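Search products, manuals, parts
All categories

Stakeck Home Session Rule Kit for Hand-Held Grippers 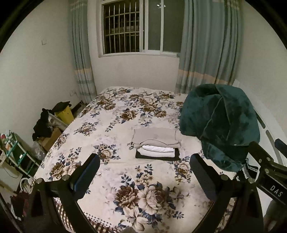
The kit is a set of written rules, check cards and labels for teams that use hand-held grippers in lived-in homes. It covers folding, sorting and putting away household textiles. It is sold separately from the grippers and works with any two-handed set that records from the tool itself.

Version 2 replaces the card set we shipped until March. The main change is that the room rules now come before the tool rules. Teams told us they were checking jaws and screws carefully and then starting work with a cord across the floor.

What is in the kit

One rule book, 11 check cards on a ring, a pad of session sheets, a roll of device labels, and a card for the household to keep. The rule book is also supplied as a file you can edit. The household card should be printed as supplied.

Room rules

The operator walks the standing area once before picking up the grippers. Cords and bags are moved only if the resident agrees, and go back where they were at the end. Furniture stays put. If there is less than one full step of clear floor on the working side of the bed or table, the session is done from the other side or not at all.

Do not tidy the work surface beyond what the task sheet says. A bed with a blanket pushed to one side is a normal starting point, and a policy trained only on bare sheets is of little use in a bedroom.

Windows and mirrors: after dark, room lights show up in the glass. Draw the curtain or note it on the session sheet. Either is acceptable – leaving the line blank is not.

Personal papers, photographs, medicine and screens go out of view before recording starts. The resident does this, or watches while it is done.

Tool rules

Check linkage screws at the start and after every 200 folds. Finger pads are wiped with a dry cloth between homes. Any pad with a lifted edge is changed, even if it still grips.

Open and close each jaw fully three times before the first grasp. Both jaws should come to rest at the same opening. If they do not, recalibrate before going on.

Close on fabric slowly and let go of it flat. Do not pull a garment that has caught on a headboard or bed frame. Put it down, free it by hand, and mark the attempt as interrupted. Plush and other deep-pile fabrics hide the jaw tips, so keep the wrist higher than you would for a shirt or a sheet.

A gripper that is not being used is set down with its jaws open, away from the pillow end.

Stopping

Anyone in the home can stop a session, and no reason is needed. The operator puts both tools down before answering. Sessions longer than 45 minutes need a break written on the sheet.

Records

Each session sheet has lines for the operator, device labels, room, lighting, fabrics handled and interruptions. Sheets are kept with the recordings. Deleted recordings keep their sheet, with the reason for deletion filled in.

Who wrote it

The rules were drafted by Kevser Karabulut and Lukian Sirko at Manau, and tried out over 524 home sessions before release. This is a practice guide. It does not replace local privacy law or the safety instructions that came with your equipment.

Ordering

Part number SK-HS2. Refill session pads and label rolls are stocked separately. Owners of the earlier cards can get the new room cards at no charge by sending in their order number.

Comments (3)

Hryhorii Hrynyshyn
Does the screw check apply to both tools if only one was used for most of the session?

Stakeck Support
Yes, both. Count folds by session and not by hand.

Snædís Ravn
Good cards, but the ring is too small to turn with gloves on. We put ours on string. The household card in larger type would help too.

Related items
Stakeck Finger Pad Set, Pair
Stakeck Session Sheet Refill
Garcia Tool Stand, Low
Draltham Carry Case for Two Grippers
Device Label Roll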